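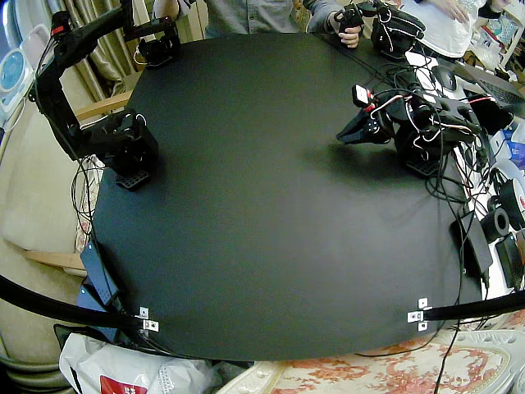 Slide 1: Two arms, one black table, one hand-held controller.

Okay, hi everybody. Leave this slide up while people find seats. I'm Orysia Fedoruk, and I spent most of August finding out which gripper I'd want to live with. I've got strong feelings now!

Start with the arm on the right, folded down low over the table. See how pointed the gripper is? I called that style the Marnus tip in my notes, so that's what you'll hear me call it. The other one I tested was the Zustby pad, wide and soft, and I'll get to it on slide 4.

(Pause. Ask who's run two arms at once. Usually a few hands.)

The numbers. I ran 1,096 pick attempts in total, and 449 of those were with the pointed tips. Same small parts, same table, same tired operator — me, mostly. The pointed tips dropped 61 parts. The pads dropped more on thin stuff like washers and a lot less on anything round. If you only pick up flat things, you can stop listening now and go get coffee.

Now the controller. We tried a leader arm first and I loved it for maybe an hour, then my shoulder gave out. The hand-held one felt clumsy on day one, and by the end of the week I didn't want to give it back. Small wrist turns are still harder on it. I'd pick it again for long sessions, no question.

Point at the wiring on the right arm. Say this slowly: leave slack at every joint! I lost nearly 9 hours to one connector that worked loose whenever the elbow folded all the way in, and I blamed the software the whole time. Sorry, Trorent driver, it wasn't you.

Skip the torque chart if we're past twenty minutes. Next slide is the washer test — play the clip twice, the second time at half speed.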